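**Do I really have to label every cord before we move?**

posted by tresteo_mom

We're moving to Hunside in December and I've got a closet full of electronics junk. My sister-in-law swears by labeling every single cord and putting it in its own baggie, and I just... don't have it in me? I got 13 boxes packed this weekend and that closet is still staring at me. Can I dump it all in one bin and deal with it later?

---

**bright_side_up**

Dump it! I did that two moves ago and I'm fine. OK, I did buy a second router cord, but still.

---

**packrat3402**

Please don't listen to that, lol. You don't need a label maker, just masking tape and a marker. Tape the cord to the thing it goes with if you can. Anything left over goes in a shallow tray so you can see it without digging. Long white strip looped up in one of mine:

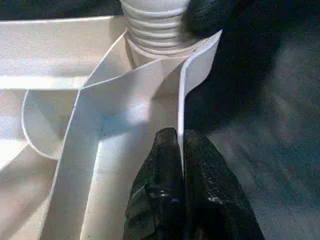
**durkeo_dan:** Trays are great until the movers tip them sideways. I'd use zip bags for the drive and switch to trays once you're in the new place. And take a picture of the back of your TV before you unplug anything, I forgot and spent a whole Monday night on it.

**tresteo_mom:** OK, masking tape and zip bags, I can handle that. Starting with the TV tonight!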